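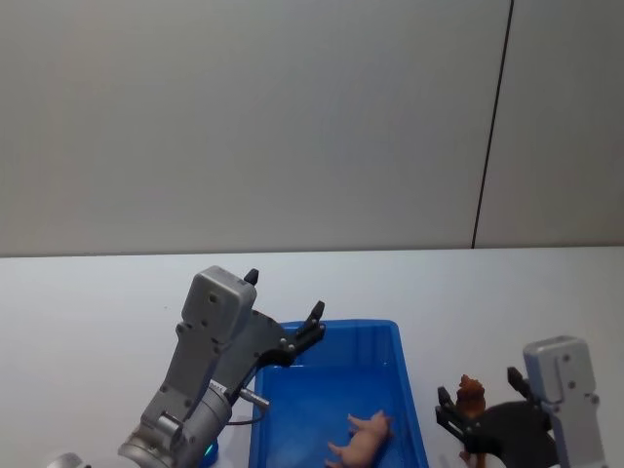

Two toy animals and a bin on a white tabletop.

SULTHORPE PRODUCERS QUESTION CLAIMS FOR ALLOSLOW CATTLE FEED

2/24/21

Sulthorpe Cattle Producers is asking its members to hold off on buying Alloslow, the slow-release feed supplement from Vitale, until the company shows more of its work.

Vitale said in January that beef calves fed Alloslow reached 900 pounds sooner than calves on a standard ration. The claim rests on one feeding trial with 117 calves, all started at about 600 pounds and all kept on the same lot. The summary sent to members gives no death losses, no feed costs and no word on how the calves were sorted into groups.

"We've read it three times and we still can't tell what the other calves were eating," said Tarun Rathore, chair of Sulthorpe Cattle Producers. "If the control group was on poor hay, almost anything would look good next to it."

The group also has doubts about the price. Alloslow is sold by the ton on a season-long contract, and the early discount ends before most spring calves in the area are weaned. Members would be signing up to feed animals they may not keep.

Iqra Qureshi, who handles feed questions for the group, wrote to Vitale asking for daily weights and the full ration sheets. The reply was a second copy of the brochure.

"Maybe it works," Qureshi said. "I'd like to see it work on grass cattle, in mud, with somebody other than the seller running the scale."

Sulthorpe Cattle Producers has 293 members, most of them with small cow-calf herds. It does not sell feed and takes no money from feed companies. Members who have already signed an Alloslow contract are asked to send a copy to the office - prices can be blacked out - so that the cancellation terms can be compared.

The group will share Vitale's trial records with members if the company provides them.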